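Stock Markets and the Jobs Report: Notes for Unit 6
By Agata Ferraro
February

These notes go with the second half of the unit, on how share prices react to economic news. Read them before the Skanix exercise.

A share price reflects what buyers and sellers expect a company to earn. When news comes out, the price moves only to the extent that the news differs from what was expected. A good report that everyone saw coming may do nothing. A weak report that is less weak than feared can push prices up.

Three terms to know:

Consensus: the middle of the forecasts made by analysts before a release.
Surprise: the actual figure minus the consensus.
Revision: a later change to a figure already published.

Students often skip revisions. Last month's number is restated when this month's comes out, and a large revision can matter more than the new figure.
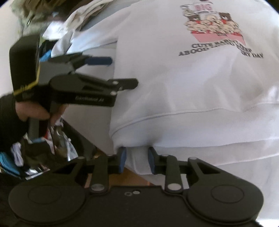 White sweatshirt, held at the hem.

Sectors do not respond alike. Economists split consumer spending into durable goods, nondurable goods and services. Clothing is nondurable. Cars and refrigerators are durable, and buyers put them off when they worry about their jobs. For this reason shares in carmakers tend to swing more with hiring news than shares in grocery chains. 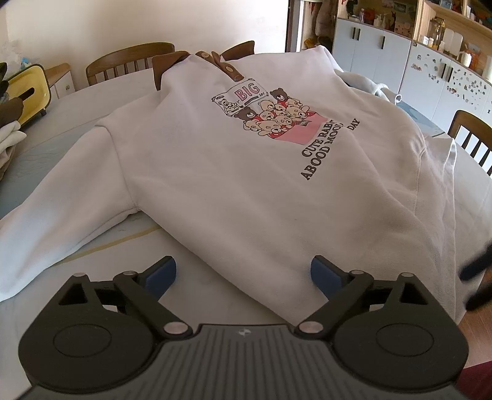 Retailers sit between these groups, and their costs matter as well as their sales. A store orders stock months ahead, before it knows what shoppers will be earning. Take a white sweatshirt with a brown collar and a teddy bear print on the chest. If demand falls short, a print like that has to be marked down, while a plain one can wait on the shelf for another season. Markdowns cut the gross margin, and analysts watch the margin closely.

Worked case: Hindoldale, a clothing chain, is expected to earn 58 cents a share for the quarter. It reports 6 cents more than that. The stock falls 9 percent the same morning. Clifford Friesen's reading, which we will discuss in class, is that the company's outlook for the next quarter was below consensus, and traders gave that more weight than the earnings beat.

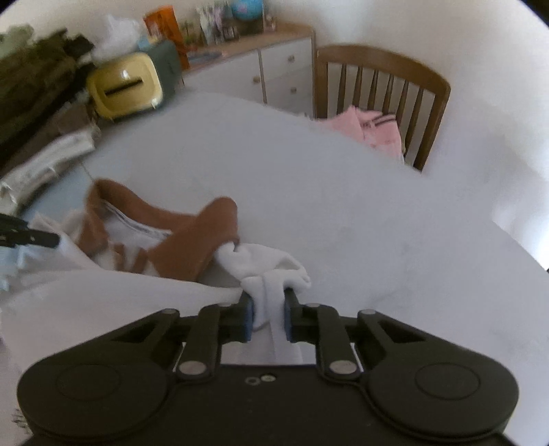

Sock and a white garment with brown trim.

For the exercise, use the Skanix and Bravo price tables. Mark the time of each release, then compare the price just before it with the price an hour later. Work out the surprise first and the price change second. Leave out any release that came after the close.

Questions about the tables go to Tamer Khoury in room 219.

14 shares
2 comments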